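In Defence of the Tray
by Ottilie Berchtold

In my house the garbage bags used to live under the sink, behind the bottles. Every evening somebody was on their knees, searching for the roll. I think a thing we use each day should not be hidden, even when it is not a beautiful thing.

My neighbour Flurina Gisler does not agree. She likes a clear counter, and she says a kitchen full of trays looks like a shop. I understand her. But her cupboard has 2 doors, and behind both of them everything falls out.

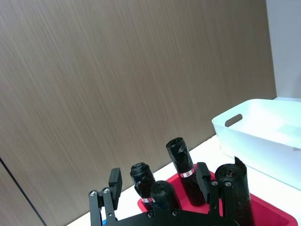
Black bags standing in a red tray, with a white bin beside it.

A tray with a rim costs very little. The rolls can stand upright in it, so the hand finds one quickly, and I can see when it is time to buy more. The colour also helps – my eye goes to red before I am properly awake.

I don't ask that everything stays outside. The good plates can have their cupboard. For the bags, the sponges and the string, I would keep one open place and leave the door for other things.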